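4.2 Small rooms and the second half

I came to the Beddoe expecting to write about the songs, and ended up writing mostly about the interval. The Beddoe is an upstairs room in Rasercombe with 96 seats, and I sat in on 9 live recordings there between February and July. Remo Bühler, who booked most of them, let me stand by the sound desk and pester people.

What struck me first was how differently the crowd behaved once they'd been told the tape was running. At an ordinary gig people chat through the quiet numbers (I do it myself, sorry). On recording nights they held their coughs until the applause, and then coughed like mad! Tumelo Chauke, who sang on two of the nights, told me she found it "a bit like singing to a library" and started asking for the bar to stay open so she'd have some clinking to push against.

After the break things loosened up. My notes for the second halves are full of heckles, requests and one very long story about a ferry, and nearly all of it was cut from the finished albums. Maribeth Dizon kept hers in, and I think it's the better record for it.
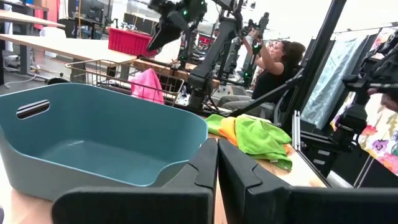 Figure 3. Teal-blue bin and lime-green cloth on a pale wooden tabletop.

I'd hoped to compare all this with Pleltildale, where the hall holds 500, but only one recording went ahead there while I was visiting. Suleiman Jibrin's set that night had no interval at all, so I've left it for section 5.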